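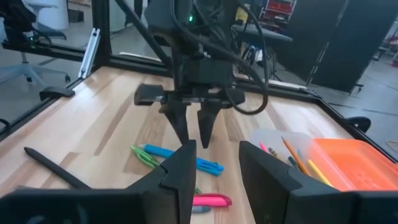 Bimanual & Tabletop > Methods and Results

Thread: Does "hesitation trimming" do anything? Pen sorting numbers inside

coseo_bench wrote:
Posting this before I talk myself out of it. We have a two-arm setup and a pile of teleoperated demos of sorting pens and markers on a wood tabletop. 468 demos, all the same basic chore: get the writing tools off the table and into the clear container. Our operators dither. They hover, they reconsider a highlighter, they go back for a pencil they have already rejected. The policy learned all of it beautifully, and we ended up with an expensive machine that can't make up its mind about stationery.

So we tried the Jastaritz trick, where you cut every stretch in which neither gripper moves past a threshold, then train on what's left. Same network, same seed, same everything else. Success on held-out layouts went up, and the trimmed policy no longer parks itself over the container to think about its life. I would like somebody to tell me what I did wrong.

dilidau_fan wrote:
How many eval trials? The last time someone posted a trimming result here it was eleven rollouts and a good mood.

coseo_bench wrote:
1166 across both policies, split evenly, layouts shuffled from a fixed list. It took most of July and a portion of my will to live.

dilidau_fan wrote:
OK, I withdraw the sneer. I'm keeping a smaller one in reserve.

gripforce wrote:
My problem with trimming is that some pauses are doing a job. If the operator stops because the other arm is in the way, and you cut the stop, you have taught your robot that other arms get out of the way by magic. Ours learned exactly this. We now own a very confident robot and a bag of cracked finger pads.

coseo_bench wrote:
Fair, and we did see it. Of the failures in the trimmed runs, 13 were arm-on-arm contact, and the untrimmed policy had 2. I was going to mention that further down, once everybody liked me.

gripforce wrote:
"Further down" is where I find most of the interesting parts of papers.

mittens_and_motors wrote:
Can we see the whole table? From the wrist view all I can tell is that your pens cross each other and half of them hide behind a finger. If the two arms share the middle of the workspace then the contact number doesn't surprise me at all.

coseo_bench wrote:
They share it. Left arm's gripper comes in over the middle left, right arm reaches across the upper part of the table, container in the center. The orange thing up against the container gets moved between layouts too.
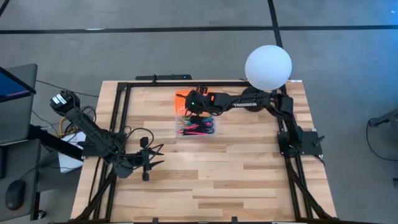
Re: Trimming with a proximity rule

mittens_and_motors wrote:
Thanks, that helps. Look at where the right gripper is compared with the container. Any pause that happens with one arm in that neighborhood is probably the operator waiting for a turn. I'd keep those and cut the rest. The Hajji people do something along these lines: no trimming when the grippers are closer than some distance, trim freely otherwise. It's one more number to tune, sorry.

dilidau_fan wrote:
I disagree with the whole approach, for the record. If your operators hesitate, get better demos. Dilidau does no filtering at all. They make everyone practice until the hovering goes away, and then they hit record. Cleaning up bad data afterward is a hobby.

coseo_bench wrote:
I have met our operators. I am one of our operators. We practiced.

gripforce wrote:
Seconding that. Also, practiced operators get fast and sloppy, and then you're filtering for something else. I'd still like to see the untrimmed policy with a longer action chunk before I credit the trimming with anything. Longer chunks can carry you through a pause by themselves.

coseo_bench wrote:
Ugh. Yes. That's the baseline I was hoping to avoid.

Edit, Dec 14, 2025: Proximity rule is implemented and training. Longer-chunk baseline is queued behind it. Threshold picked by squinting at plots, so dilidau_fan may now use the reserve sneer.

dilidau_fan wrote:
Saving it for the results.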